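How to Bring an Old Small Chest of Drawers Back to Life

Home > Guides > Wood and Furniture

Many people have a small chest of drawers which came from a grandmother or from a flea market, and it stands in a corner because the drawers are hard to open. In this guide I want to show how to make the drawers run well again and how to give the wood a new finish with oil and wax. You do not need a workshop. A table, a window that opens and two free weekends are enough.

I write only for pieces made of real wood. If your piece has a thin paper surface with a printed wood pattern, please do not sand it, the pattern will be gone in one minute and it cannot come back.

What you need

Sandpaper, grit 120 and grit 180
A soft brush and a vacuum cleaner with a small nozzle
Mild soap and two buckets
Cotton cloths without color
Wood glue and two clamps
A plain candle, white
Furniture oil or hard wax oil
A screwdriver which fits your screws well
Masking tape and a pencil

For the oil I use the clear one from Matos, but any clear furniture oil is good. Read the text on the can before you start, because the drying time is different from one maker to another.

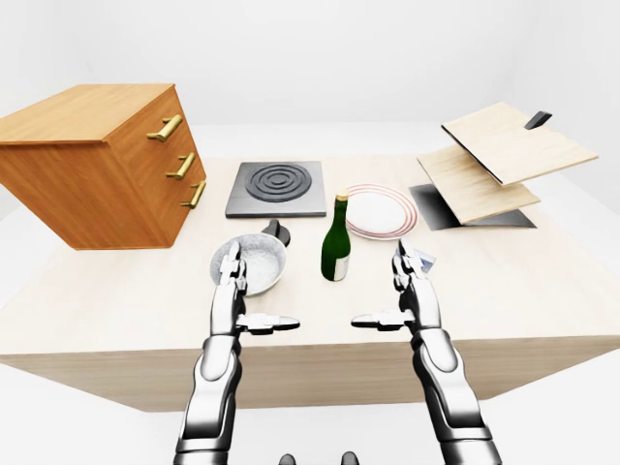 Text: Nhàn Châu
Published 23/10/2025 in Wood and Furniture

A chest with brass handles and a warm orange-brown wood is a very thankful piece to work on. The wood takes oil easily, and brass can be made bright again with little work. Still, we begin with the inside, where the problems usually are.

Step 1. Take the drawers out and mark them

Pull each drawer out slowly. If it stops at the end, look under the top for a small piece of wood that turns. It is a stopper, and you must turn it to the side first.

Write a number with pencil on the back of each drawer, and the same number inside the body where the drawer lives. In old furniture the drawers look the same but they are not. When I restored my first piece I did not do this, and I spent an evening trying the drawers in every position.

Step 2. Clean with little water

Vacuum all the corners. Then put a little soap in warm water, make the cloth wet and press it out very hard. It should feel almost dry in the hand. Wipe the wood, then wipe again with a second cloth and clean water. Leave everything open until the next day.

If there is an old smell inside, put a bowl of baking soda in the body and wait for three days. For a strong smell, the inside can be closed with one thin layer of clear shellac. Do not use oil inside the drawers. Oil in a closed place smells for months and it can make marks on clothes and paper.

Step 3. Repair what is loose

Hold a drawer by two opposite corners and try to move it, like you would test an old picture frame. If it moves, the joints need glue. Open the joint a little, take away the old glue with a small knife, put new glue and close it with a clamp. Measure from corner to corner in both directions. The two measures must be equal, otherwise the drawer will never run straight. Wait one full day before you take off the clamp.

Sometimes the bottom panel hangs down. Usually you can slide it out from the back, turn it over and slide it in again.

Step 4. Make the drawers run

Put the drawer in and move it in and out ten times. Take it out and look for shiny places on the sides. There the wood rubs. Sand only these places with grit 120, a few strokes, and try again. Please be patient here, it is easy to take more wood away and not possible to put it back.

When it runs without force, rub the candle along the bottom edges of the drawer and on the wood where it slides. A colored candle can leave stains, so use a white one.

If you do this work in a wet season, stop a little earlier than you think. In my town November is very damp and the wood is thick with moisture. By spring the drawer will have more space.

Step 5. The handles

Take off the handles and keep the screws of each handle in its own small bag. Try a magnet on the metal. If the magnet holds, it is steel with a thin brass layer, and you should wash it only with soap. If the magnet does not hold, it may be solid brass and you can use a polish. I have used the cream from Osaleck. Put a little on a cloth, rub, and clean well with a dry cloth.

Some people like the dark color of old brass. Then wash the handles and leave them as they are.

Step 6. Sand and oil

Sand the outside with grit 180, always in the direction of the grain. You do not need to reach new wood everywhere, only to make the surface even and open. Be careful at the edges. If the wood is a veneer, it can be very thin there. Take the dust off with the vacuum and a slightly damp cloth.

Put the oil on with a cotton cloth in a thin layer. Wait fifteen minutes, then wipe off everything the wood did not drink. This wiping is the most important part. Oil left on the surface becomes sticky and collects dust. Let it dry overnight and put a second layer in the same way.

Safety: cloths with oil can catch fire by themselves. Lay them flat outside to dry, or put them in a metal can with water and a lid. Never throw them in a ball into the trash.

Step 7. Put everything together

Give the oil one week to become hard. Then fix the handles, turning the screws by hand first and with the screwdriver only at the end. Put the drawers back by their numbers. If the chest will stand on a table or a shelf, glue small pieces of felt under the corners.

Common questions from readers

Can I use kitchen oil? No. Sunflower oil and olive oil do not dry, and later they smell bad.

How often do I need to oil it again? Once a year for the top is usually enough. The sides can wait longer.

The screw hole of a handle is too big. What can I do? Fill it with a wooden toothpick and glue, cut it flat, let it dry and put the screw in again.

More in this section: Removing white rings from a table top. How to store oil and wax.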